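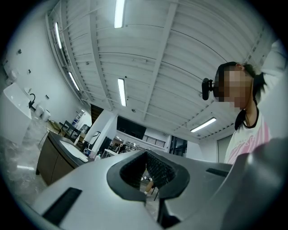 Dilani Mridha wrote in to ask whether the order of chores in a recording session matters, or whether you can just work down the kitchen from left to right. Her group trains on hand-held gripper demonstrations and had been doing all the sink work in one block. The order does matter, going by the Duddale runs, and the rest of this page deals with that and a few related points.

Setting up a kitchen for hand-held gripper recording

Order of tasks. Mix them. In the Duddale set we had 1,462 demonstrations of kitchen tidying, recorded with a gripper in the hand and a second view from the head. Half were recorded in blocks (all mugs, then all bottles, then all cloths) and half in shuffled order. A policy trained on the shuffled half placed mugs correctly in 80 percent of trials. The blocked half did worse, mostly at the reach, where the arm started from wherever the last block had left people standing. Write the order on a card before you start and stick to it.

Start pose. Begin each take with the gripper away from the counter and pointing somewhere dull. Up is fine. Hold still until you have counted to 3, then move. The still part makes the cut points easy to find later, and it can be trimmed without losing any of the reach.

Counter layout. Move every loose item between takes, including the ones you are not going to touch. Fulvio Piras left a dish rack in one place for the whole of June and the policy learned to line itself up on the rack. With the rack gone it stopped short of the sink. Shift things by a hand's width at least; small nudges made no difference that we could measure.

Lights. Pick one setting for the ceiling lights and note it on the card, then record a smaller share of takes with some of them off. Strip lights over a glossy gripper finger give a bright streak that moves as the wrist turns. We tried matte tape on the fingers. It cut the streak but lifted at the corners when wet, so it came off again. A wipe with a dry cloth before each batch takes care of fingerprints, which were the larger problem.

Floors. Plastic sheeting is cheap and keeps drips off, but it wrinkles and it throws light back. Pull it flat and tape the seams. Where people stand at the sink, use a rubber mat on top – socks on wet plastic are a bad idea with a tool in your hand.

Head camera. The band should sit tight enough that it does not shift when you look down. Tie hair back first and put the band on second. Check the view at the sink, since most people tip the head further there than they expect. If the hands leave the bottom of the picture, tilt the camera down one notch and redo the check.

Grip and fatigue. Swap people after 5 takes of anything held above shoulder height. Aivar Luik plotted hand speed against take number and the high-shelf tasks slowed down well before anyone asked for a break. Low counter tasks showed no such trend over a full batch.

Cleaning the rubber parts. Warm water and a drop of dish soap, soft toothbrush for the ribs, air dry. No bleach. Flour and sugar pack into the grooves and change how the fingers hold a smooth mug.

Still open: whether the shuffled order helps as much in a kitchen the policy has never seen. The Saltlow kitchen is next, with the same card and the same start pose.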